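Craft table questions, answered (by me, Cadi)
We use cookies to remember your basket and see which pages get read. Accept | Manage settings

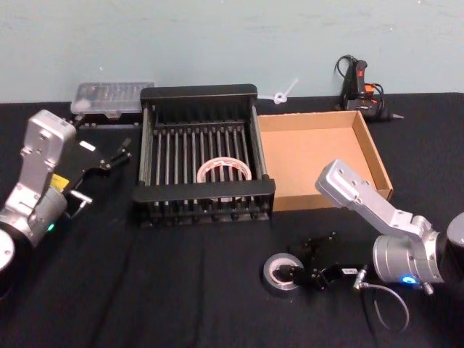
Black rack, cardboard tray, lidded box and glue gun at the back.

Do I really need a rack?
Need, no. I just like one! Mine's the sort you'd drain plates in, and I'd say any dish rack with thin rods will do. Cards and envelopes stand up between the rods, and a roll of tape can go in flat when I'm using it every two minutes. I had mine from the Dingate shop and paid 7 pounds.

Why the black cloth?
I cut a lot of white paper and I kept losing the bits on a pale table. It does show every speck of fluff, so I go over it with a lint roller before a class.

What's the cardboard tray for?
Whatever I'm making that day. It starts empty and I tip it out when I finish (well, most evenings). Any shallow box without a lid works, so please don't buy one.

Should small things go in see-through boxes?
Yes, yes, yes. I spent years opening biscuit tins. With clear plastic I can usually guess what's in there from the shape, and a lid means I can stack another on top.

Where do you keep the glue gun?
At the back by the wall, over on the right as I'm right-handed. Unplug it and let it cool before you put it in a drawer. Thitima Suksawat asked about stands: a ceramic tile underneath catches the drips nicely.

How long does a tidy take?
If I've kept up with it, ten minutes. The big May sort-out took me 40 minutes and I found three pairs of scissors.

Can I send you a question?
Please do! Use the form on the contact page and I'll add the good ones when I next update.

Last updated May 20, 2025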